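Hultora Evening Course: Basic Electronics
Session 3 - Reading capacitors

Resistors have coloured stripes. Capacitors, being difficult, have whatever the maker could fit on. The small ceramic discs usually carry three digits: the first two are the value and the third is how many noughts follow, all in picofarads. So 104 is 100,000 pF, or 100 nF, and you will meet it so often that you'll stop working it out.

If the last digit is 0, add no noughts. A disc marked 500 is therefore 50 pF, whatever it would like you to think.
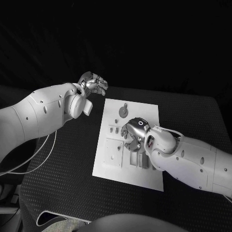

Electrolytics are the little cans, and they print the value in full. They also have a right way round. The stripe marks the negative leg, and fitting one backwards is loud. Check the voltage too: going higher is fine if it fits, going lower is not.

Before Thursday: read Van Wijk, chapter 3, and sort your bag of mixed parts by value. Put anything unreadable in a separate pile - we'll measure those in class.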